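Category: Data cards / Household finance / Hardship arrangements

# Karnside Hardship Arrangements Dataset (KHA)

Tabular records of hardship variations on unsecured personal loans and credit cards, prepared for survival modelling of repayment arrangements. Each row is one arrangement. A borrower may have more than one.

Maintained by Cecilia Eshun and Igor Vondráček. Schema and de-identification by Kadir Yazıcı.

## Scope

Covered:

- fixed-term personal loans, unsecured
- revolving credit card accounts
- reduced-payment, deferred-payment and interest-freeze arrangements

Not covered:

- mortgages and any loan secured over property or a vehicle
- buy now, pay later accounts
- formal debt agreements and bankruptcies, except as a terminating event (see `end_reason`)
- business lending, including sole traders who borrowed under an ABN

The secured book was left out early on. Its arrangements run on different terms, involve valuation data we could not release, and are recorded by a separate team using incompatible codes.

## Files

```
arrangements.csv one row per arrangement
payments.csv one row per scheduled payment
codes.csv lookup for all coded fields
splits/ train and test borrower keys
CHANGES.txt
```

`payments.csv` joins to `arrangements.csv` on `arr_key`. Keys are random strings and carry no ordering.

## Sources

Records come from two servicing systems, Standberg and Odoi. Standberg held the personal loans, Odoi the cards. The systems disagree on when an arrangement begins. Standberg uses the date of the borrower's verbal acceptance; Odoi uses the date of the first varied payment. We have kept both conventions and flagged them in `start_basis` — analysts who pool the sources should realign the start themselves, using `first_due` from `payments.csv`.

Accounts migrated between systems appear under the system that closed them. Their earlier history was carried over at payment level only, so call notes and assessor codes are blank for the earlier part.

## Main fields

| Field | Type | Notes |
|---|---|---|
| `arr_key` | string | unique |
| `borrower_key` | string | repeats across arrangements |
| `product` | code | PL or CC |
| `arr_type` | code | reduced, deferred, freeze |
| `start_basis` | code | V (verbal) or P (first payment) |
| `balance_band` | ordinal | banded, see below |
| `contract_pmt` | decimal | payment before variation, AUD |
| `varied_pmt` | decimal | payment under arrangement, zero if deferred |
| `hardship_cause` | code | borrower's stated cause |
| `counsellor` | boolean | financial counsellor acted for borrower |
| `end_reason` | code | completed, broken, replaced, refinanced, formal, open |

Joint loans are recorded against the first-named borrower. The second borrower is not keyed, and where a couple separated during the arrangement there is no way to tell which party kept paying.

## Derived fields

`balance_band` replaces the outstanding balance. There are 4 bands, cut at quartiles within each product, so band 2 for a card is not comparable with band 2 for a loan.

`broken` is set where a scheduled payment is unpaid 30 days after its due date and no replacement arrangement has been entered. Part payments do not cure a missed payment. This differs from the practice in Odoi, where any payment received reset the counter; we recomputed the field from `payments.csv` for both sources.

`pmt_ratio` is `varied_pmt` divided by `contract_pmt`. It is null for freezes.

## De-identification

Names, addresses, dates of birth, account numbers and free-text notes were removed before the records reached us. Postcodes were replaced with a remoteness category. All dates for a borrower are shifted by a single random offset, which preserves intervals but destroys seasonality. Do not use the dates to study the effect of rate changes, tax refunds or Christmas spending.

Cells describing rare causes were merged into `hardship_cause = OTH`. Family violence is never coded separately. Philomena Atinga reviewed the merged codes and asked for the further suppression of `counsellor` in remote areas, which was applied in the September release.

## Splits

Splits are made on `borrower_key`. Splitting on `arr_key` leaks: a borrower whose first arrangement broke is often in the other half with a second one, under near-identical terms.

## Known problems

- `hardship_cause` is what the borrower said on the first call. It was seldom updated. Reduced hours that became redundancy will still read as reduced hours.
- Arrangements declined by the lender are absent. The data cannot support any claim about who gets assistance.
- `refinanced` is under-recorded on cards. A balance transferred to another lender looks the same as a balance paid from savings, and both are closed as `completed`.
- Deferred arrangements in Odoi have placeholder payments of zero. Filter on `sched_type` before counting payments made.
- Some Standberg rows have `varied_pmt` greater than `contract_pmt`. These are catch-up arrangements and are valid.

Obed Sowah found the placeholder problem while reproducing the baseline. Results computed on the release before his fix overstate adherence for deferred cards and should be rerun.

## Baseline

The baseline is a discrete-time hazard model with `arr_type`, `balance_band`, `pmt_ratio` and `product`, fitted on the training split. Code is in the Sokden repository under `baselines/hazard`. Arrangements with `end_reason = open` are treated as censored at the extract. Arrangements ending as `replaced` are also censored, a choice that is open to argument — a replacement commonly follows a payment the borrower already knew would be missed.

## Appropriate use

Suitable for methods work, teaching, and comparison of arrangement structures within a product. Not suitable for credit scoring, for setting collections priority, or for advice to any individual borrower. Attempts to re-identify borrowers breach the access terms.

## Access and corrections

Access is by signed request to the maintainers. Corrections should quote the `arr_key` and the release label from `CHANGES.txt`. Please do not send account details, including your own.
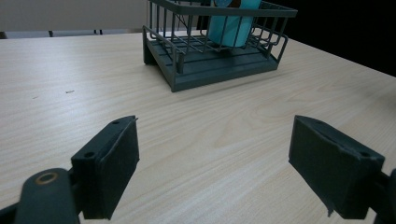

Wire basket with grey tray, wooden tabletop.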